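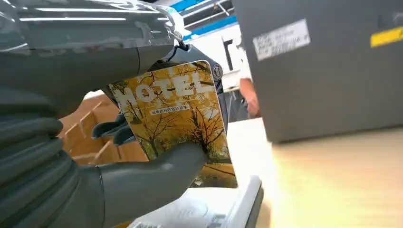
Figure 2. Printed card, held upright in front of a cluttered tabletop.

4.2 Apologies after small arguments

The 164 couples who finished the diary period wrote 1,122 entries that mentioned a disagreement. Most were about chores, money or plans with relatives. Two coders, Prajapati and Cunha, read each entry separately and marked whether either partner had apologized before going to sleep. Where they differed, Eberhard made the final call.

Couples married for more than ten years apologized less often in words than newer couples did. They were more likely to report a small gesture – making tea, taking over a task, sitting down next to the other person. We had not planned to code gestures and added the category in October, after the first
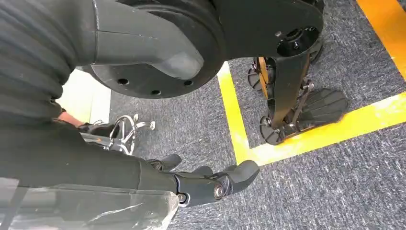

batch of diaries had been read. All earlier entries were then coded again. In 93 entries one partner described a gesture as an apology and the other did not mention it at all. These were kept in the main analysis and coded as unmatched.

Closeness ratings the next morning were lower after unmatched gestures than after spoken apologies.

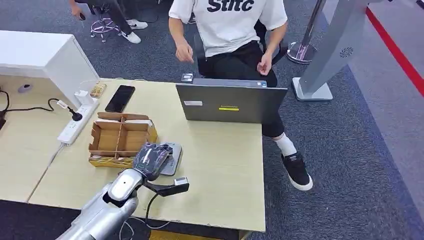
Does a gesture work as well as saying sorry?

When both partners noticed it, the closeness ratings were similar. When only one did, the ratings stayed close to those given after no apology.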